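Week 4 handout: setting the table, and why we bother

Welcome back, everyone, and thank you for pushing through the heat last week! Tonight we leave place cards behind and turn to shared dishes, which I could happily talk about until midnight (I'll try not to). Please have the Coman chapter with you, the one on family meals, since I'll be reading bits of it aloud.

Coman's main point is that a shared dish sets the pace of a meal. People wait, reach, offer, and take a little less than they want. In the Doltov letters the hostess grumbles for a whole page about a cousin who helped himself first, and you can tell the food hardly mattered to her. A wooden bowl in the middle of a white table still does that old job very nicely.

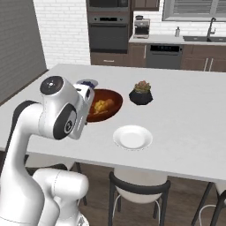

## Plates of one's own

Now for the other side of it. Once each guest has a plate, the portion becomes private, and the manners shift with it: you are judged on what you leave. The Kukow household book lists 11 rules on finishing one's food and only one on passing it along, so do look at that page before the discussion. Plain round white plates came to seem like the natural choice, though I'd ask you to wonder when your own family began to think so.
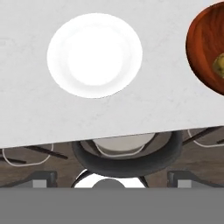 Irina Husar wrote in the margin of last year's handout that her grandmother kept plates for guests and let the family eat from the pot, so for her the private plate was a sign of distance and had little to do with good manners. I'd love us to start there.

**For next time:** read Geremon, first half, and bring 400 words on a meal you remember.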